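Petek hand kit, second version – long term review

Four months on the bench, mostly evenings

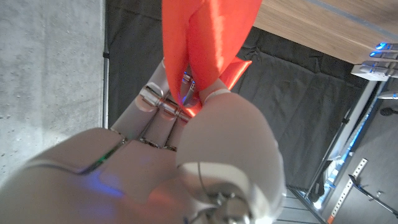 The Petek comes as a box of parts and a promise of one weekend. Took me three, and one of those was lost to the thumb. I bought it to go on the Dritano arm we've got at the shared workshop, bit of a slow arm but solid, and the plan was always cloth. Picking it up, holding it, handing it over, hanging it on a line. Most hand reviews do blocks and eggs. I don't care about eggs. The job I keep going back to is a pinch on hanging fabric, like the orange-red piece up there, fingers coming together at the bottom of the cloth and that big rounded thumb pressing in from the right. If a hand can do that over and over without chewing the hem I'm happy.

Short version for those in a rush: good hand, poor manual, buy the spare cables at the same time.

What's in the box

Palm shells, finger segments, silver knuckle joints and their pins, wrist plate, the tendon cables, a bag of screws and a driver that rounded off on the first evening. Use your own. The screws are sorted by length in little bags but the bags aren't marked. I tipped two of them into the same dish, my own fault. The build pages are a download and they still show the first version in places, so the wrist drawing is back to front. Spent a whole evening on that.

No power supply. It says so on the shop page but in tiny print right at the bottom. I used one off the Hemero gripper I had before, same plug, works fine.

Building it

Fingers are the nice bit. Pins go in with a firm push, segments swing freely, no filing needed on mine. Do all of one joint across every finger before going on to the next, you get into a rhythm.

Palm is fiddly. Two shells meet along a seam and the cables have to be lying flat before you close it or the lid sits proud. I closed it, opened it, closed it, opened it. By the end I could do it with one hand and a cup of tea in the other. Don't do the screws up tight first time, you'll be back in.

Thumb. Right. The thumb is on its own motor and the stop is set by where you clamp the little arm inside, and the instructions give that one line. One line! Clamp it too far round and the thumb pushes past the fingers and stalls. Too far back and it closes on air. What worked for me was powering up, telling it to close, and clamping the arm while it was held there. Somebody on the forum says to use a bit of card as a spacer, tried it, also good.

Wrist screws want thread lock. Mine crept loose in the first month and I got a wobble that I blamed on the arm for ages. Took the arm half to bits. It was the wrist.

Setting up

Software is ok. Plug in, it finds the motors, you run each finger to its end and back and press save. The save button doesn't tell you it saved. Press it twice.

You set grip from 0 to 100 and that's for the whole hand unless you dig in the settings, where you can do it by finger. Do dig. For thin cloth I have the fingers at 30 and the thumb higher, it needs to be the one doing the work. At 80 it'll hold a damp towel but the motors get warm and there's a whine. Never gone to the full 100 for more than a second or so, doesn't sound happy.

The lights are brighter than they need to be. With the workshop lamps off you get blue on the palm and a green line down the seam, all very spaceship. They can be turned down, the menu for it is under Sounds. No idea.

How it does with cloth

Pretty well. I did a count over a few evenings in March, 300 pinches on the same hanging cloth, log written by the script so not me being kind. It dropped it over 30 times, and most of those were early on before I moved the thumb. After that the drops were nearly all the cloth swinging away as the hand came in. So slow the last bit of the approach right down. Made more difference than any grip setting.

Smooth shiny fabric is harder than cotton. The finger ends are hard and a bit slick and satiny stuff slides out if you lift fast. I tried a strip of rubber on the tips, the self-stick kind for shelf feet, and it helped, then it peeled. Now I use a dab of liquid rubber and redo it every couple of weeks. Petek sell soft tips separately, they were out of stock each time I looked. They should be in the box at this price.

Folded cloth – two layers together – is fine if you go in at the lowest point. Come in from the side and you get one layer and leave the other. Not the hand's fault really, I'd probably do the same with my eyes shut.

Knits: no. Snagged a jumper on a knuckle pin within five minutes. The pin ends stick out a touch on the outer side. I've since filed mine, better but I still wouldn't.

It has left a mark on pale fabric once, grey smudge, from oil on a joint. Wipe the joints after oiling. Obvious, I know, didn't do it.

What's broken

One tendon cable, frayed where it comes round the guide at the base of the finger. Swapped it in half an hour, most of that was getting the palm open again. Petek posted a new one free but it took ages, hence what I said about spares. One of the tiny wrist screws vanished altogether. Nothing else. Motors all still going.

Compared with others

Had the Hemero two-jaw gripper for a good while. Half the money, quarter of the fuss, and for boxes and tins I'd still put that on. On cloth it bites a flat line and the rest flops about. You can't really roll or adjust once you've got it.

The Minis hand I've only borrowed. Smaller, lighter, quicker to close, feels cheap round the thumb and it can't be opened without snapping a clip. If your arm is a small one it may be your only choice, the Petek is heavy. On the Dritano I had to slow the shoulder down to stop it bouncing at the end of a move. Check what your arm can carry before ordering, and count the wrist plate in that, because the weight on the shop page leaves it out.

Good

Finger joints, very smooth
Can be opened and mended with normal tools
Grip by finger once you find the setting
Quiet at low grip

Bad

Manual is half for the old model
Hard finger tips
Pins catch on anything knitted
Bright lights, daft menu
No power supply

Would I buy it again? Yes, for cloth. With soft tips it'd be an easy four and a half, as it comes I'm giving it four out of five. If all you want is to shift parts from one tray to another save your money and get a gripper.

Will add a bit on the soft tips if they ever turn up. Also trying a lighter cable for the thumb, teh stock one is stiff on cold mornings.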